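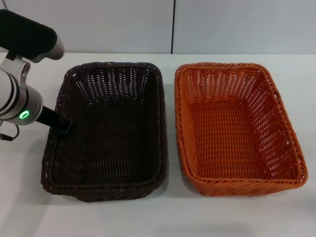

Slide 1: Two woven baskets, dark brown and orange, on a white table.

Speaker notes: Sorting the stockroom at a small shop

Slide 1 (title)
Wait for people to sit down. Phones off, doors closed. Mention that handouts are on the back table and that the slides will go up on the Jultis members' page afterward.
Say who the talk is for: shops with one stockroom and fewer than ten staff. If you run a warehouse, most of this will be too small for you.

Slide 2: Where we started
Our shop in Hanedo sells household goods, mostly kitchen linen, candles, storage and gift wrap. The stockroom is a single room behind the register with one door.
In February we listed everything in it. We had 700 product lines on the books and 112 of them could not be found on the day. Most turned up later, behind something else.
Pause here. Ask for a show of hands: who has reordered an item they already had?

Slide 3: What we tried first
We bought more shelving. It filled up in a month and the lookup time stayed the same.
Then we sorted by supplier. This suited deliveries, but a customer asks for a blue tea towel, and the staff don't know who makes it. New staff had the most trouble. Skip the story about the candle boxes if we are running late.

Slide 4: Sorting by how often you reach for it
Explain the three zones. Daily items go between knee and shoulder height, nearest the door. Weekly items go above and below. Seasonal stock goes to the far wall, on the top shelves if it is light.
We took the daily list from the register report. It came to 81 lines, fewer than any of us had guessed before we ran it.
Heavy items stay low whatever the report says. Repeat this one — it came up twice in questions at the Antal session.

Slide 5: Labels
Label the shelf and the container both. When a container comes out to be refilled, the shelf label holds its place.
Large print, dark on white, product name first and code second. We had it the other way around and staff read past the code to get to the name.
Handwritten labels are fine for the first few weeks. Things will move.

Slide 6: The weekly check
One person, one zone, before opening. It takes up to 7 minutes. Write the gaps on the sheet by the door and leave the reordering for later in the day.
We use the Cistari stock sheet, printed. Any sheet with a column for "moved to" will do.

Slide 7: What still goes wrong
Returns. They pile up by the register and go back wherever there is room. We have a returns shelf now, and it gets cleared on most days.
Gift wrap rolls don't fit any zone. If someone in the room has a good answer, take it down — I'd like to use it.

Slide 8: Questions
Leave ten minutes. If there are no questions, go back to slide 4 and talk through the zones again using the floor plan on page two of the handout.
Remind people to return the clipboards.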